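March, afternoon. Priltska policy on the cloth-covered table, second batch

Same checkpoint as yesterday. 70 percent on the flat table, and Wenceslao wants that number in the Sillar abstract. I don't trust it. The flat-table trials all used one start pose per object and I set most of those poses myself, so we may be measuring my habits.

Today: navy cloth, left wrinkled, background clutter along the wall, blue cup with its lid on, small cream cone as the thing to grasp. Nine trials, four counted as successes. Two of the four I would argue about – the cone was held by the tip and I scored it anyway under the old rule. 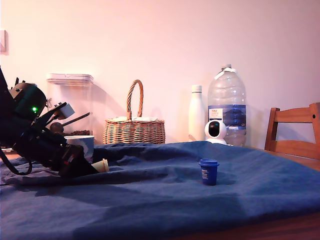

Siv Westerberg thinks the cloth is a red herring and that the drop comes from the clutter. She wants the same folds with a bare back row before anyone writes the word "deformable" in a draft. Fair, though nine more trials won't settle it either.

To do: photograph the folds before each trial so they can be set up again. Have Joar score from video without knowing the checkpoint. Rerun Asta as baseline on the cloth, same poses. Until then the 70 stays out of the abstract.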